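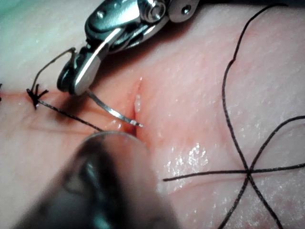

OR staff: what did the robot change for you?

bremamska_tech
Scrub tech, 11 years in. Our hospital got the Rindo system in May and my day is totally different now. I used to be passing needle drivers hand to hand all case long. Now the surgeon is over at the console and I'm watching the suturing on a monitor, swapping arms when I'm told. The stitching looks great, curved needle and all, but I kind of miss being in it!

pálfi77
Funny, I'd say the opposite. I see way more now. In open cases I mostly saw the back of somebody's head. On the screen I can follow every knot and have the next suture ready before they ask.

giria_nights
Sure, but who does the setup? Draping the arms added work for us and we got zero extra people. Management told us 3 training sessions was plenty. It wasn't.

bremamska_tech
Same here - and turnover time is still the old number.

pálfi77
Ok, that part I'll give you. Ours was rough at first too. I still wouldn't go back, my shoulders feel so much better without holding retractors.

giria_nights
Must be nice. I'm the one pushing the cart around. Did anybody get a pay bump for the robot cases? We asked and haven't heard a thing.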